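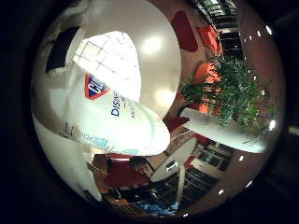
Skivero asked whether a plastic carrier bag can go back into store after use, or whether the creases weaken the handles.

Creases do no harm. Splits do. The method below is for large white bags with a glossy finish.

Reusing and folding large plastic bags
Ferora Household Notes, June 2023
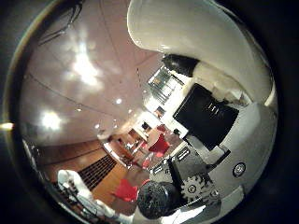
Reading time: 45 seconds

1. Empty the bag and turn it upside down over a bin.
2. Lay it on a flat surface, printed side up. Pull the side gussets out, then press them back in.
3. Smooth from the base towards the handles - this pushes the air out.
4. Fold lengthwise in half, then in half again. The strip should be roughly 30 mm narrower than the drawer.
5. Roll from the base. Tuck the handles under the last turn.

Hold each bag up to a ceiling light before folding. Pinholes show as bright points. Use holed bags for dry items only.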